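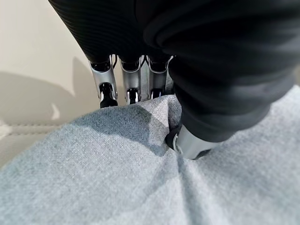

Session 4: Covering the hand and teaching it to pinch

Welcome back, everyone, and thank you for being so patient last week while we hunted for the right screwdriver. These notes go with the Menska workshop course, the home-build group, and they pick up with the joints assembled and the fingers moving under their own power. If you missed that part, borrow Veronica Pîrvu's notebook, which is far neater than mine.

We start with cloth. A folded blanket or a towel is a forgiving thing to practice on — it gives way when your thumb comes in too hard, and you can watch the creases to see where the force is going. Bring the thumb in opposite the fingers, close slowly, and stop as soon as the cloth rises into a peak. Please do the lift as a separate move. I know it's tempting to run them together!

4.1 Resting pose

Before any grip, send the hand to rest and let it hang with the fingertips toward the floor. Every exercise begins from this pose, so it pays to be fussy about it. The fingers should have a slight bend at the joint and a little air between them.
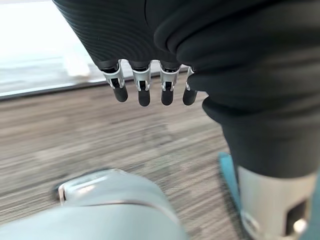 Fig. 2. Fingers at rest over the carpet, with a slight bend at each joint.

Yaroslav Vasylenko asked whether the fingers ought to be perfectly straight. They don't need to be, and mine never have been. What you want is the same pose each time you call it, so run the rest command 20 times and write down any finger that comes back somewhere new.

4.2 The sleeve

Fabric is lovely for keeping lint and stray threads out of the linkages, but it does creep. Look at the hand from the side and check how far the cover comes down over the outer finger, and whether a fold is lying against the joint.
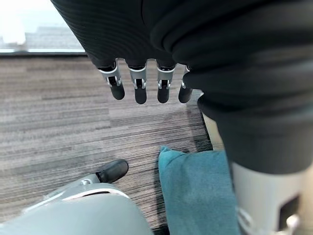 If it has crept, power down first, then ease the fabric back toward the wrist and smooth the folds with your palm. Boris Koubek pins his in place and Tin-yau Au sewed in a bit of elastic, and I've been happy with both. Leave enough slack for the wrist to turn all the way each direction (I didn't, the first time, and spent a long evening with a seam ripper).

4.3 Floor check

Walk once around the build before you switch it back on. Look for cables on the carpet, and move any that lie where the limbs or your own feet might go.

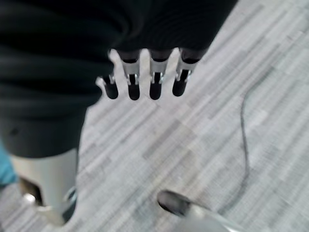 4.4 For next time

Do 100 pinches on cloth at the slow setting, in batches of whatever size your patience allows, and note every slip. Change the thumb angle between batches and leave the closing speed alone. If a finger starts to lag, stop there and bring the log along; we'll go through it together over tea.

Reading: the Drullon handout, page 7, on pivot pins.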